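Notebook, humanoid cell, practice rules for desk work
12/12/2023
Entry: A. Egger

Purpose of today: go through the draft operating rules against the room as it stands, before they go to Oberholzer for sign-off. Draft is version 3. The August version was written for the fixed arm and carried over with the word "arm" replaced by "robot," so several clauses make no sense for a machine that stands on two feet.

Clauses checked, in the order I got to them.

Clause 1, approach distance. The old text gives a keep-out circle measured from the base. For a standing humanoid the base is the wrong reference. A fall reaches further than the arms do. Proposed wording: the keep-out distance is the full standing height plus an allowance, measured from the nearer foot. I have left the allowance blank. Urkley side wants to derive it from the fall tests and I agree.

Clause 2, trailing cables. Any cable that touches the floor is to be walked before power-up and its route noted in the log. No cable between the feet and the desk. Old text said "cables shall be tidy," and that can't be checked by anyone. Open point: how to treat slack at shoulder height. Arm motion can pull on it and the floor rule does not cover it. I suggest one slow pass of each shoulder joint through its working range, with a second person watching the bundle and a hand on the stop.

Clause 3, furniture. Drawers and doors count as moving parts of the cell. Their state (open or shut) goes in the log at the start and end of each run. Trama's planner takes the furniture model from a file and will assume shut unless told otherwise. Run 92 was repeated for exactly this.

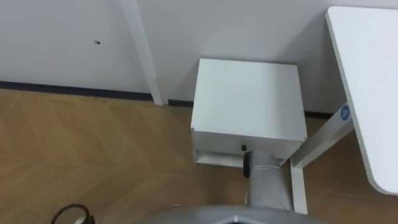
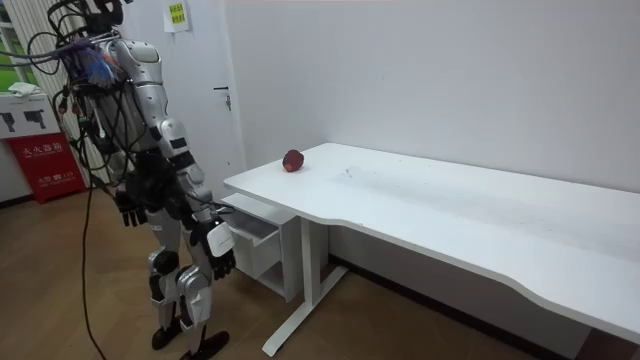 Desk and drawer cabinet, head view first, then room view with the apple on the desk.

Clause 4, objects on the desk. Only the objects named on the run sheet. Mugs, phones and hex keys come off before the stop is released. Soft or rounded items are preferred for first trials of a new grasp. Fruit is allowed, to be replaced when bruised.

Clause 5, head view. Whoever supervises from the screen must not use the head view as the only check of the cell. It looks steeply down at close work and says nothing useful about who is standing behind the robot. Either a fixed view is up beside it or a person is in the room. This was custom already — now it is written down.

Clause 6, hands. No handing of objects directly to the robot at speed settings above the lowest. Place on the desk, step back, confirm aloud, then run. Rorari asked for an exception for handover trials. Not granted in this version. They can write a separate procedure and have it reviewed on its own.

Clause 7, stop button. Tested at the start of every session, by the person who will hold it. Not by whoever happens to be nearest. Result logged even when it is good.

Log template: 12 fields at present. I would drop "general remarks," which gets used in place of the proper fields, and add drawer state and cable route. Form number stays 301 so that old entries can still be found.

Still to do:
Allowance for clause 1, waiting on fall test data.
Wording for shoulder slack, clause 2. Try the slow pass a few times first and see how long it takes.
Ask Trama whether drawer state can be read in from the log form directly — typing it twice invites errors.
Print the new sheet for the cell and take down the August one.

Clause 8 (battery handling) not looked at today.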